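Brolholm opens its demonstration library, and admits most of it is cubes

Robot teaching firm releases 2394 remote-controlled demonstrations and a handbook for the people who record them

October -- Brolholm, which makes software for teaching robots by remote control, today released Vistia, a library of 2394 recorded demonstrations of two-handed tabletop work. Each one was performed by a human operator driving a pair of robotic hands, and each comes with the operator's own notes, which the company's lawyers have read and asked us to describe as candid.

The recordings cover 21 tasks. A fair number involve picking up a cube and putting it in a tray. Others involve picking up a cube with the left hand when the right would have been easier, passing a cube from one hand to the other, and taking the cube back out of the tray again. There are also cups, cloths, lids and a stapler. The stapler recordings are few, and operators have asked that they stay that way.

Vistia is available from today to universities, small manufacturers and anyone else with a robot and a patient landlord. It is free for research. Commercial users pay a yearly licence, and the price is on our website in a normal type size.

How the teaching works

An operator wears a pair of sensing gloves made by Manolakis and stands where they can see the table. When the operator's fingers close, the robot's fingers close. When the operator reaches too far, so does the robot, and this is recorded too. The system stores the position of every joint along with the camera views, and a learning program later studies the lot and tries to work out what the human was getting at.

The idea is simple enough to explain at a family dinner. Doing it well takes practice. New operators tend to grip everything as if it were about to run away, and they forget that the robot's thumb is not where their own thumb is. In our training room it takes an operator 30 practice runs before we keep anything, and even then the first keepers are usually the dull ones. Dull is good. A learning program shown a flourish will learn the flourish.

"People come in expecting to do something clever," said Mutua Rashidi, head of demonstrations at Brolholm. "Then they spend a morning on one cube. By lunch they have strong opinions about which way up a hand should start. I have been in this job long enough to have had the same argument about thumbs in three different buildings."
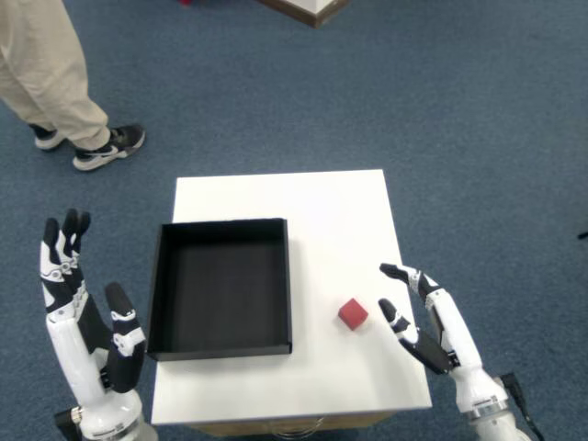
Red cube, black tray, both hands open: a two-handed tabletop set-up with the right hand close to the cube.

Starting positions matter more than we first allowed for. In early recordings the operators began wherever their arms happened to be, and the trained robot duly learned to begin wherever it liked. Every Vistia recording now opens with the hands still and the fingers open, held for a slow breath before anything moves. It makes for poor television. It also makes it much easier to line one recording up with the next.

Failed attempts are included. They are labelled as failures and kept in their own section, along with a note on what the operator thinks went wrong. The most common entry is "rushed it". The second most common is "blamed the glove", and Manolakis has been very decent about this.

The handbook

Released alongside the library is the Vistia Operator's Handbook, a plain guide to recording demonstrations that are worth keeping. It has 13 chapters and covers glove fitting, table height, when to stop for the day, and how to put an object down without looking as though you are defusing it. Chapter four is entirely about letting go. Several early readers told us it was longer than it needed to be, so we added a diagram.

The handbook was tested with staff at Nerovitz, a packing company that wanted its own people to teach its robots and not have to call us every time a box changed shape. Nerovitz operators recorded their first usable set within a week. They still call us, but now it is mostly to point out mistakes in the handbook.

"The packers were better at it than our engineers," said Rashidi. "They pick things up for a living -- they don't think about it, and they don't narrate. Our engineers narrate. You can hear it in the motion."

What comes next

A second release is planned for next year, with softer objects, fuller tables and some tasks in which two operators share a robot, one hand each. Trials of this last arrangement have begun. The operators involved are still on speaking terms, though they have asked for separate chairs.

Brolholm is also taking applications from people who would like to train as operators. No robotics background is needed. Applicants should have steady hands, good eyesight with or without glasses, and a high tolerance for cubes.

About Brolholm

Brolholm makes recording and remote-control software for robot teaching. Its tools are used by research groups and by packing and assembly firms. The company does not make robots, and would like this to be more widely known by the people who ring up about their vacuum cleaners.

Press enquiries

Copies of the handbook, sample recordings and interviews with Mutua Rashidi can be arranged through the Brolholm press desk. Demonstrations of the gloves are available by appointment, mornings preferred. Please remove rings and watches before trying them on.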